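Running bond

Running bond, also called stretcher bond, is a pattern for laying bricks, blocks, tiles or panels in which each row is shifted sideways so that its vertical joints do not line up with those of the rows directly above and below. The usual shift is half the length of one unit. It is the most common bond in modern brick walls and is widely copied in tile, paving, flooring and printed or molded wall coverings.

Terms

A brick laid flat with its long side showing is called a stretcher. One laid with its short end showing is a header. A wall in running bond shows only stretchers, except at corners and openings. Each horizontal row is a course. The upright joints between bricks in a course are head joints, and the flat joints between courses are bed joints.

When the units are lined up in straight columns with no shift, the pattern is called stack bond. When the shift is one third of the length, it is called third bond or one-third running bond. A pattern with uneven shifts is sometimes sold as random or staggered bond, though suppliers do not use these names in the same way.

Use in walls

In older solid walls, bricks had to tie the front and back of the wall together, so headers were needed at regular points. English bond and Flemish bond both do this. Running bond has no headers and forms a wall only one brick thick. It became common with the spread of the cavity wall and brick veneer, where the outer layer is held to the structure by metal ties.

The overlap spreads weight sideways as it passes down the wall. A load resting on one brick is carried by two in the course below, and so on down to the footing. Stack bond lacks this overlap and in most cases has to be reinforced with wire or bars laid in the bed joints.

At a corner, the end of one stretcher shows as a header on the next face, which keeps the half shift going around the building. At a door or window jamb, half bricks — known as bats — fill out every other course. Planning an opening to suit the length of the brick reduces cutting.

Use in tile and panels

On floors and interior walls the pattern is often called brick pattern or offset tile. It carries no load there and is chosen for looks. Small rectangular tiles in kitchens and bathrooms are commonly laid with a half shift.

Long tiles can be slightly bowed from firing, with the middle higher than the ends. A half shift puts the high point of one tile beside the low ends of its neighbors, and the small step between them, called lippage, can catch a foot or throw a shadow. Many installers use a one-third shift for long tiles to reduce this.

Ceilings are more often laid on a square grid, partly because suspended ceiling frames are made that way. Glued panels have no such limit and may be offset like brick.

Color of joints

Joint color has a strong effect on how the pattern reads. Joints close in color to the units make the surface look even from a distance. Darker joints bring out the grid, and pale units with gray joints are a frequent choice where dirt is a concern. In brickwork, the shape of the joint also matters, as a raked joint casts more shadow than a flush one.

Regional names

In the Idcombe district the pattern is known as half-over work, and the older yards there still list it that way. Tile sellers in Brirkari use the term walking bond, which elsewhere can mean a one-third shift. The Retevitz brickworks, whose standard brick was 254 millimeters long, sold a matching bat so that masons would not have to cut on site. Bahrami, a maker of molded wall panels, sells sheets with interlocking ends that carry the half shift across the seam.

Gallery

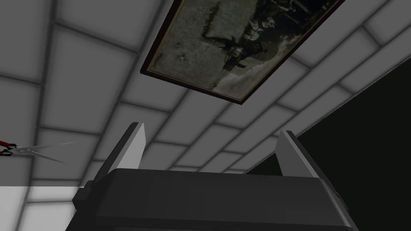
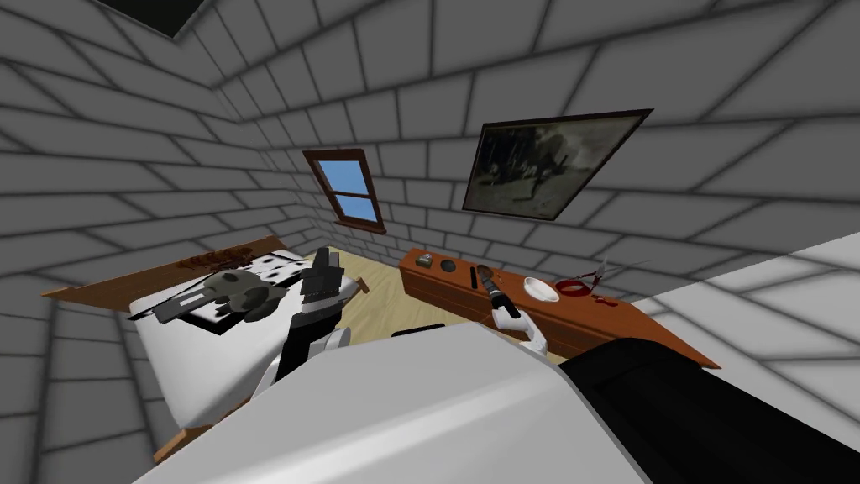
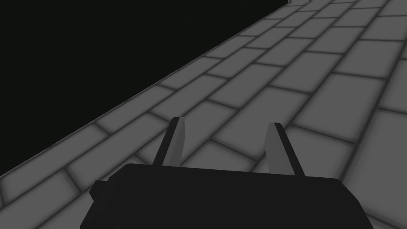 See also

Stack bond
Flemish bond
English bond
Lippage
Grout

Categories: Brickwork | Masonry | Tiling | Patterns

This page was last edited on Feb 13, 2020.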